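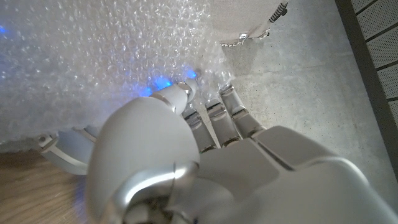
Which way should the bubbles face when you wrap something breakable?

Inward, against the piece, for most dishes and glass. If the finish is soft or freshly waxed, put a layer of plain tissue on first and then wrap with the bubbles facing in as usual.

Lists > Colimham Pottery & Glass Exchange > Archive > Packing and Mailing

This site uses cookies to remember your reading preferences. By continuing to browse the archive you accept their use.

Subject: Re: Wrapping the teapots for Trokholm
From: Iraís Lozano
To: Colimham Pottery & Glass Exchange
Date: 2024-11-23

Hello Ji-hoon, and hello everybody,

I put the short answer up top for people who read these on their phones in the post office line. I have done that myself, with a box under one arm and a roll of tape around my wrist like a bracelet. What follows is the long answer, so get yourself something warm to drink.

Ji-hoon Jin wrote:
> Hi all, I'm sending a teapot and its lid and two of the small
> pitchers up to Trokholm for the winter exchange, and it's my first
> time mailing anything I made. I have a big sheet of clear bubble
> wrap, a stack of newspaper and a box the kiln shelves came in.
>
> Do the bubbles go in or out? My mother says out, my neighbor says in,
> and the roll says nothing at all. Also, how much is enough? I wrapped
> the teapot once and it looked like a beach ball, then I took it all
> off again because I was afraid it wouldn't fit. And is it okay to
> leave the lid on if I tape it down?
>
> Thanks for any help, I'm a little nervous about the spout.
> Ji-hoon

First of all, congratulations! I saw that teapot at the October open table and I think it is lovely, and whoever gets it in Trokholm is going to be very happy. I remember how it felt to send off my first one. I drove home from the counter wondering if I should go back and ask for it.

Now, the bubbles. Your neighbor and I agree. With the bubbles inward they settle around the knobs and curves, and the flat side gives you a nice smooth surface for the tape. Your mother isn't ruining anything, though. Plenty of good packers go the other way, and if you are using two layers you can do the first one in and the second one out and keep peace in the family. How snug you get it matters more than the direction. You want it close enough that the pot can't turn inside its wrapping, but you don't want to pull so hard that the bubbles go flat. Once they pop they are just a sheet of plastic, and I throw that part out or cut it off.

Please take the lid off. I know it is tempting to tape it down, because it looks so tidy, but a lid on a teapot rubs at the rim all the way there, and I lost a celadon one like that on its way to my sister. Wrap the lid by itself, knob and all, and lay it in the box beside the pot with padding in between. You can tuck a bit of crumpled paper inside the pot as well. Fill it gently, don't stuff it. The paper is only there to keep the walls company.

The spout and the handle are where I slow down. What I do is cut a narrow strip of bubble wrap, maybe as wide as my hand, and wind it around the spout from the body outward, and let it stick out a little past the tip so there is a soft nose on the end. One piece of tape, stuck plastic to plastic. Then I take another small piece and fill the hole of the handle, so nothing can push in from the side. After that you can treat the whole pot as one round lump and wrap it in the big sheet. Lay the sheet flat on the table, put the pot down near one corner and roll it toward the opposite corner, folding the sides in as you go – like a burrito, if you like burritos. Two full turns is what I use for stoneware. For porcelain I do one more and then worry anyway.

It WILL look like a beach ball. That is correct. If it doesn't fit in the box, the box is too small, and I'm sorry to say that about your kiln shelf box, since I can tell you are fond of it. I would want three inches of padding on every side of a teapot, top and bottom too, and shelf boxes tend to be wide and shallow. They are wonderful for plates. If you need a deeper one, I have a pile in the garage from when we closed up the Rorance studio, and you are welcome to come by Zavala Street and take your pick. There's a 472 written on the mailbox in blue paint, and the garage is the door with the ivy.

As for your newspaper, use it for filling the space around the wrapped pieces, and keep it off bare clay. The ink came off all over an unglazed foot ring of mine and I spent an evening at the sink with a toothbrush. Crumple each sheet into a loose ball, put a good bed of them in the bottom and press with your open hands. It should push back. Set the teapot in the middle and the pitchers at the corners, lid in between, and keep filling until you have to lean on the flaps a tiny bit to close them. Then pick the box up and give it a gentle shake next to your ear. If you hear or feel anything travel, open it again and put in more paper. I usually open mine at least once, so don't be discouraged.

A word on tape, since there was that long discussion a while back that got a bit heated (message 141 in the archive, for anybody who missed it and enjoys that kind of thing). I still say go easy on the inside and be generous on the outside. The person opening it would like to get your teapot out without a kitchen knife anywhere near it. I fold over the last half inch of every piece of inside tape to make a little tab, and people have written to thank me for it, which pleased me more than it probably should. On the outside I run the tape down the center seam and across both ends, and then I go over the center once more.

And save the wrap when you get something in return! A good sheet can make the trip many times. Mine hang over the rail in the laundry room, and when I need one I hold it up to the window and look for the flat patches. I have one that I believe has been to Trokholm and back 5 times, and it has gone a bit tired around the edges but the middle is still plump. If you end up with little offcuts, keep those too, in a bag or a drawer. They're just right for handles and for the knobs on lids.

For everybody else who is sending this season, please put a slip of paper inside the box with your name and the name of the piece on it, as well as the label outside. Last year one parcel came in with the label soaked right through, and we all had a merry time guessing whose mugs they were. Pencil is fine. I put mine on top, under the flaps.

Ji-hoon, I'm home most afternoons and the garage light works again, so come any time after lunch and bring the teapot along if you'd rather wrap it with company. I have plenty of tape and a very large table. Tell your mother I said hello and that I have nothing against bubbles out.

Warmly,
Iraís

P.S. Whoever left a roll of brown paper at my house after the glaze swap, it's on the shelf by the door – I did use a little of it, but I'll replace what I took.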